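3.2 Work area and hand-held grippers

The bench was set up in the Pleltow shared workshop, in a bay that is otherwise used for small joinery. The grippers were built there by the first author over four weekends, using the workshop's own printers and hand tools. The parts that had to be bought were the fasteners, the bearings, the cable and the foam sheet. We call the finished pair Evia, after the folder the drawings were first saved in, and use that name in the rest of the paper.

Evia is worked by a person. The operator holds one gripper in each hand and carries out the task at normal bench height, and the jaw opening and the position of each hand are logged together. A marker piece is fixed to the top of each gripper so that its position can be found from outside. The two marker pieces are not the same shape. An early version used matching ones, and the tracking software swapped left and right whenever the hands crossed.

The jaws are carried on paired links, so that the two faces stay close to parallel as they open and close. The pivots were the part that gave the most trouble. Printed holes running straight on a screw loosened after a few evenings of use, and the jaws began to rock. The second build has a metal ring set into each pivot hole, pressed in with a bench vice. Grażyna Czarnecka redrew the link arms to leave more material near the pivots, and none of the redrawn arms has split.

Foam was glued to the inside of each jaw. Bare printed plastic slid on smooth board and left marks on softwood. The foam tears with use, and the edges go first. We did not replace it at fixed times. A pad was changed when it no longer covered the middle of the jaw face, and torn edges were left alone. Anyone copying the design should cut the pads slightly oversize and expect to glue on new ones.

3.3 The picture frame task

Most of the objects in the set came from a box of household goods kept under the bench. The picture frame was chosen for its stand. It is a thin, flat part that hinges out from a flat panel, and it offers little to hold. The task has two halves. The operator first handles the frame lying on its face, and then works with it upright and the stand swung out. Figure 4 shows both positions. 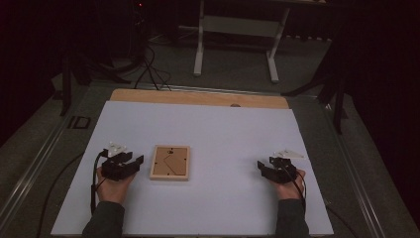
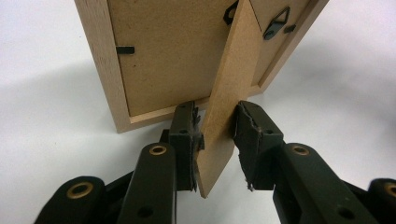
Figure 4. The picture frame task: the frame face down on the board between the two grippers (first), and the frame upright with its stand held near the lower end (second).

Operators were told which part to hold but were not told how to approach it. Two habits came up. Some people closed the jaws on the stand close to the free end and let the hinge do the work. Others reached in nearer the hinge, which gave a steadier hold but needed more force and sometimes moved the whole frame. We kept both kinds of trial and labelled them separately.

A trial was counted as complete when the frame stood by itself with both grippers open and clear of it. If the frame fell over, the operator laid it face down again and the recording was stopped. Dropped trials were kept in the log with a note, as they are useful for checking the jaw readings. After cleaning, the full set held 3,467 trials over all objects, of which 1,015 used the frame. The cleaning step removed recordings in which either marker was lost for a long stretch, and this happened most often when an operator leaned over the board.

Each session was limited to 20 minutes. The weight of a gripper is small, but the wrist is held at an angle it does not like, and our first operators complained of sore thumbs. Ghizlane Belkadi suggested the limit after trying a longer session herself. It also gave the workshop its bay back at a predictable time, which mattered to the people waiting to use the saw.

3.4 Changes made during recording

Two changes were made after recording had started. The cable strain relief on both grippers was lengthened in September, when one lead began to cut out near the body. The jaw reading was also recalibrated at that point, and trials from before and after the change are stored in separate folders, named Mansour and Hernedance. The offset between the two is small. We give it with the data and have not corrected for it, so that readers can decide how to treat it.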